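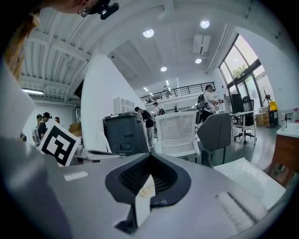 A small folded white card.

Small things around the sink and how to keep on top of them
Griet Nijs, updated July 2026

Most of the clutter in a washroom or utility room is small. Sachets, half-used tubes, plug chains, spare washers, the instructions for something you threw out two years ago. I moved into a house in Sastwood with one narrow cupboard and two basins, and these are the habits that have lasted.

Write it down and leave it there

I keep a card with each product that needs measuring. It has the amount, how long to leave it and the date I opened the packet. Pencil holds up better than biro in a damp room. Fold the card with the writing inside and it stays readable for a year or more.

Keep the card short. Mine for the descaler says "1 to 5, cold, 15 min, rinse twice" and that is enough for anyone in the house. Copy the figures from the packet you have in front of you, as makers do change them.

If you share a house, put the name of the product on the outside of the fold. We had two cards that looked alike and the towels suffered for it.

Sachets

Sachets go everywhere if you let them. Stand them on end in a shallow tub, all facing the same way, with the oldest at the front. An old butter tub is the right height for most. Lying flat they slide under one another and you end up buying more of something you already had.

Check the seams when you put them away. A paper sachet that has gone soft at the corner should be used first or thrown out. Powder that has caked can sometimes be broken up with the back of a spoon, but if it has changed colour I don't bother with it.
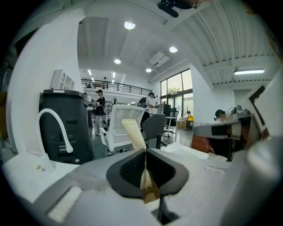
For opening them, scissors are better than teeth or a wet thumb. Tap the powder to the bottom, snip straight across the top and pour with the cut edge close to the bowl. If you only need half, fold the top over twice and hold it with a clothes peg — a paper clip rusts and leaves a mark. Then write the date on it. An open sachet gets a month in our house and no longer.

Never tip two different cleaning powders into one jar to save space, even if they look the same. The same goes for liquids. Keep each in the packet it came in, with the warnings still on it.

Tubes

Stand tubes on their caps if the cap is flat enough. What is left runs down to where you want it and you don't have to wrestle with it in the morning. A tube with a round cap can go head down in a mug.

When nothing more will come out, lay the tube on the worktop and push along it with the handle of a wooden spoon, starting from the sealed end. After that, cut it across the middle. There are often several days' worth stuck to the sides. Push one half over the other between uses to stop it drying out.

Wipe the thread before you put the cap back on. A cap that won't close properly is nearly always dirty, and warm water with an old toothbrush sorts it out.

The basin itself

Wipe it down after the last person at night. A dry cloth is fine. In a hard water area this does more good than a big clean at the weekend, and ours is very hard.

For the ring that forms round the plughole, use bicarbonate of soda on a damp cloth and rub gently. For limescale at the base of the tap, soak a strip of kitchen paper in white vinegar, wrap it round and leave it 15 minutes. Rinse well. Don't use vinegar on marble or other natural stone, and check with the maker before using it on a coloured tap finish. Keep vinegar well away from bleach, as the two give off a dangerous gas.

I used to buy the Jemal cream for this. It does work, but bicarb is cheaper and I always have it in for baking.

A slow drain is usually hair. Take out the plug, hook out what you can with a bent piece of wire and run the hot tap. Do it every few weeks, before it gets bad. If the water still stands there after that, put a bucket underneath and undo the trap. Note which way round the washers go.
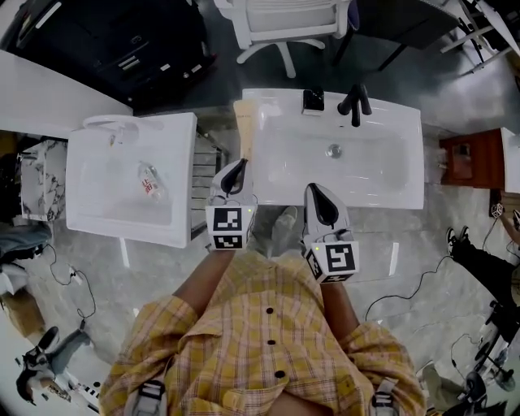

Floors

Tiled floors want less product than people give them. Too much leaves a film, and the film picks up every footprint. One capful in a bucket of warm water does our washroom and the passage. Sweep first. Start at the far wall and work back to the door, and change the water when it turns grey.

For grout, an old toothbrush and a paste of bicarb and water. Leave the paste on while you do something else, then scrub along the line and rinse it off.

Bins

Put a folded sheet of newspaper in the bottom, under the liner. It takes up the drips. Keep the roll of spare liners beneath that, so the next one is there when you lift the full one out.

Wash the bin itself in April and again in the autumn, outdoors if you can, and let it dry with the lid off. Take a brush to the rim and any slots or ridges.

What I keep in the cupboard

12 cloths, cut from old towels
White vinegar
Bicarbonate of soda
Two toothbrushes, marked with tape
The wire
A pencil on a string
Clothes pegs

The cloths go in a hot wash with the towels. No fabric softener, it stops them soaking anything up.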